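Shelf Handling Working Group: minutes of the March meeting

Present: representatives of Piteck, Katsaros and Skovus. Apologies: Fukmont.

1. Minutes of the previous meeting
Accepted with one correction. In item 4, "gripping force" should read "closing force".

2. Draft code of practice, clause 6 (clearance)
Katsaros reported that clause 6 gives a minimum gap between neighbouring goods but does not say whether it is measured at the base or at the widest point. Piteck measures at the base. Skovus measures at the widest point, which gives different results for any item standing at an angle to the shelf edge. Agreed to adopt the widest point. Katsaros to redraft.

3. Simulated trials
Piteck presented its shelf set for two-arm work. Boxes and cans are placed on two levels, and both grippers approach from below the lower shelf. The log holds 986 runs. Skovus asked that upright and tilted items be recorded under separate headings. Agreed.

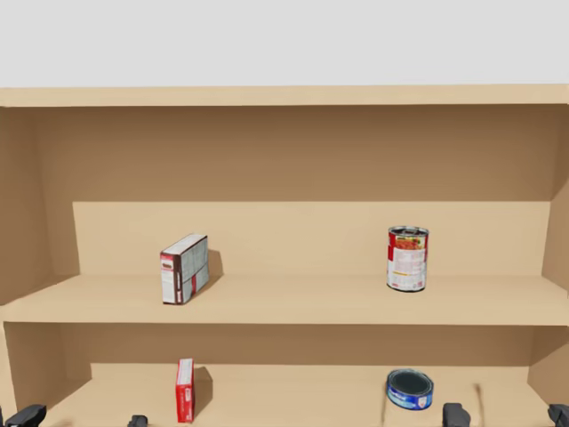 Can a simulated trial be used as the only evidence that a system meets the code?
It may support a claim under clause 8, but the contact and stopping tests must be carried out on physical equipment.

The wording of that answer is to be added to the guidance notes. Skovus wished it recorded that stopping tests should be repeated after any change of gripper finger. Piteck considered this excessive where the new finger has the same shape and mass. Not resolved; carried forward.

4. Reporting of failed picks
The present form allows a single cause. Agreed to allow a main cause and a secondary cause. Contact with a neighbouring item is to be reported even where the pick is completed.

5. Comments on the draft
Fukmont had sent 20 comments in writing. Those on spelling and numbering were accepted without discussion. The remainder concern clause 8 and will be taken at the next meeting.

6. Actions
Katsaros: revised clause 6.
Piteck: separate headings in the run log.
Skovus: written proposal on repeat stopping tests.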